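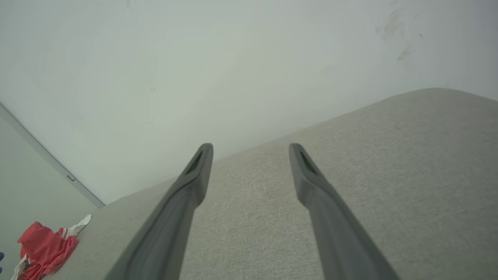 Selma Zupan wrote:

> The grey cover on ours has started to go shiny along the front
> edge and I would like to wash it before the winter, but the care
> label has worn blank. I have three questions.
>
> Has anyone put a woven cover of this sort through an ordinary
> machine, and at what temperature? Does the padding need to come
> out and air separately? And is Plandus spray any use on the parts
> that don't unzip?
>
> It is the two-seater from Rerent, bought outright at the end of
> the hire. They no longer list the cover as a spare.
>
> Selma

Selma,

I washed the covers from ours in spring, so I can answer the first two from experience and the third only in part.

Ours is also a pale grey weave with a fleck in it, though I can't swear it is the same cloth as yours. I did the seat covers at 30 on the wool programme with the spin turned down to 600. They came out the right size. The arm cover I did a week later, at 40, out of impatience, and it lost enough at the seam that I had to get two people on the zip. It has eased a bit with sitting but the corner still pulls. So 30, and don't let anyone talk you into more.

Before you wash anything, cut a bit off the seam allowance inside, where it won't show, and wash that first in a sock. Measure it before and after. I did this for the seats and not for the arm.

Do the zips up before the covers go in, and turn them inside out. Use half the usual amount of liquid and no softener. A full set is too much for our machine, which is a small Jomura, so I did it in two loads. If the colour lifts slightly you want all the pieces to have lifted by the same amount, which means washing the clean-looking ones as well. I left the back cushions out to begin with and they looked darker than the rest until I gave in and did them.

Dry them flat if you have room. I put mine over two airers pushed together and they took most of a weekend. Put them back on while they are still very slightly damp, and work the cloth into the rounded corners first, then along the front. If you start in the middle you end up with all the slack at one corner.

On the padding: I took it out and stood it on end by an open window for a day. I did not wash it. If yours is foam with a wadding layer stuck round it, check that the wadding hasn't come away at the front, as a bald patch there makes the cover rub and might be part of your shine. I bought 2 metres of wadding from Yaman and replaced mine along the front only. It tacks down with big loose stitches and you don't need to be any good at sewing.

On Plandus: I have used it on the fixed panel at the back, and it took off a tea mark but left a ring the size of a plate. I got rid of the ring by going over the whole panel with a damp cloth, seam to seam. I haven't tried it on an area that was only shiny. My guess is that it would do nothing if the fibres have flattened. A soft clothes brush, used dry, brought ours up a little.

If the cover is past it, an upholsterer quoted me 200 for a new seat cover in something similar, with me supplying the cloth. I thought that was fair but didn't go ahead. I can send you the number off the list if you want it.

I still have a strip of the wadding left, long enough for one cushion. You are welcome to it. I'm in on Friday after 8 if you want to come by for it.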